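4.2 Small displays and where the eye goes

I came to candlesticks late in the Koratby study, and I'm glad I did, as they turned out to be great fun! We asked 75 people to dress a little stand with three gold holders of different heights, plus a bud vase or two and some greenery. Most went tall to short in a row (I do the same at home, I must admit) and then dithered over the glass for ages.
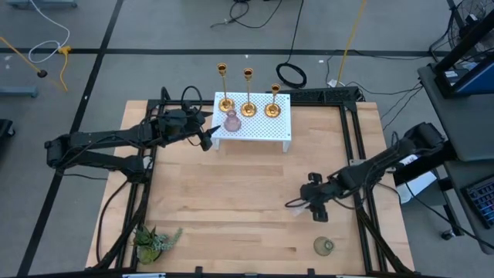
Figure 2. Three candlesticks on a white stand, with glass vases and a succulent.

The dithering is what I want to dwell on, because the plant was hardly ever settled before the vases were.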